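*Notes for the June talk, "Where Does It Go? Shared Tables and the Stuff That Lives on Them." Slot is 15 minutes including questions. Talk slower than feels natural. Water within reach.*

## Opening

Good afternoon, everybody, and thank you to the folks at Gellton for having me back. Last year I spoke right after lunch and I could see a few of you fighting to keep your eyes open, so I've asked for the lights to stay up this time (pause, let them laugh or not).

I've been helping small offices with their clutter for a good long while now, and the question I get more than any other has very little to do with filing or closets. People ask me about the table. You know the one. It's in the meeting room or by the kitchenette, it was bought for meetings, and over the months it has turned into the place where things get set down "just for a second."

*(Ask for a show of hands: who has a table like this? Wait for it. Put mine up too.)*

So I want to spend our time on one table, a perfectly nice one, and the things on it. Nothing here is trash, and I want to say that early, because people get embarrassed and start apologizing for their mess, and then we lose ten minutes.

## Slide 2: the table 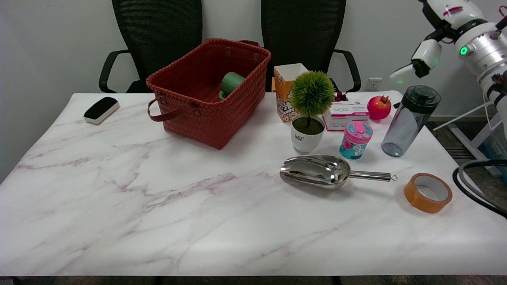 *Slide 2. Everyday table, mixed company: basket, popcorn box, plant, pomegranate, kid's cup, bottle.*

Give the room a moment to look. They always start whispering to each other about which thing they have at their own office, and I love that part, so don't talk over it.

Then ask: which of these would you pick up first? Somebody will say the eraser, because it so clearly wants to be next to a whiteboard. Somebody else will say the pomegranate, because it's food. Both are good answers and I'd like to hear why they chose what they chose. If they're shy, tell them I'd go for the cup with the pink lid. A child's cup is the one thing on that table a parent might be hunting for at seven in the evening, and I've been that parent, on my knees, looking under the seats of the car.

## The three-question sort

I got this from Detlef Weidemann, back when the two of us were packing up the old Jarkholm office, and he may well have gotten it from his mother. You pick up one thing and you ask:

1. Does somebody drink from it or eat it?
2. Does somebody need it to do their work?
3. Is it here to make the room nicer?

If it's the first, it goes to the kitchen. If it's the second, it goes to wherever the work happens. If it's the third, it gets to stay, and you can wipe under it and put it back. Please do put it back! I have seen people clear a table so thoroughly that the room felt like a dentist's waiting area, and within the week it was piled up again.

*(Skip the Fortin story if we're past the five-minute mark. If there's time: 832 pens in one supply cabinet, and they had just ordered more.)*

## Slide 3: baskets

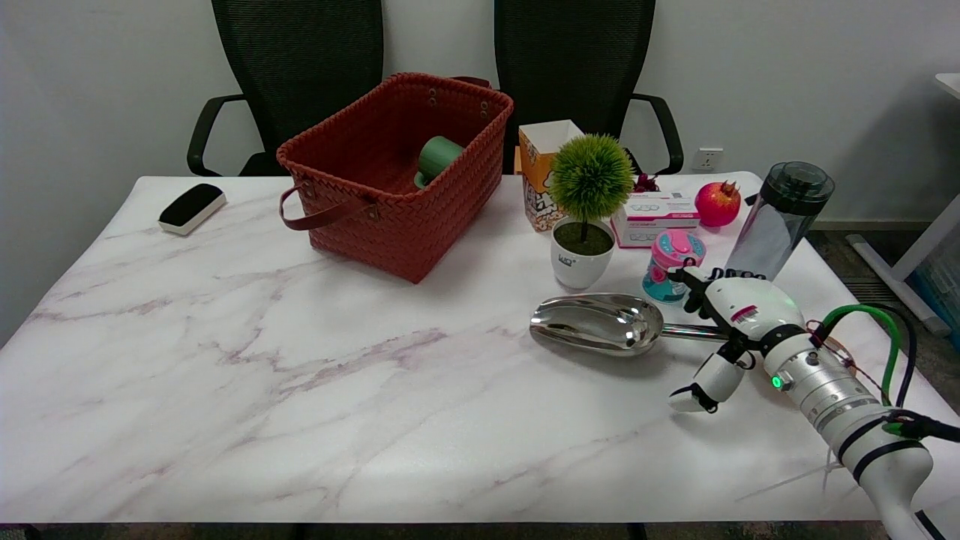 Baskets are where I lose friends, I'm afraid. Everyone wants me to tell them to buy more of them, and there is always somebody with the Kokance catalog open on their lap, ready to order. I do like a basket, I have several at home and one of them holds nothing but scarves. But a basket on a shared table makes a promise to everyone who walks by, and if you don't decide what the promise is, they'll decide for you. Look at the green mug tipped over inside the red one. It's a fine mug and it's a fine basket, but going by our three questions the mug belongs in the kitchen, and as long as it's in there the next person has every reason to add a spoon. I'd carry the mug out first, then set the basket down somewhere with one job, whether that's mail or napkins or chargers, and put a little card on the handle saying so. The handle on this one is leather, so tie the card on with string and leave the tape in the drawer.

*(Somebody will ask about lids. Short answer: no lids on a shared basket. Things go in and are never spoken of again.)*

## Plants and other pretty things

A word for the little round topiary, which I've become fond of. It's artificial, so it won't ask anything of you except a dusting, and I'd take a soft paintbrush to it, the wide kind you'd use for trim. Start at the top and work down so you're not dusting the same bit twice. The flowers can have the same treatment. I like to see these grouped toward one end of a table so there's a clear stretch for elbows and notebooks.

Popcorn boxes I go back and forth on. If there's going to be a movie afternoon, keep it and fill it. Otherwise paper gets soft and grubby from being handled, and I'd let it go.

## Try it at home

Ask everyone to pick one table this week and do only that table. Kitchen things out, work things out, nice things dusted and back. Then push the chairs in. I know that sounds fussy, but a pushed-in chair makes people slow down a little before they drop a bag on it.

*Handouts are in the blue folder. Leave time for questions, and remember to thank whoever set up the coffee.*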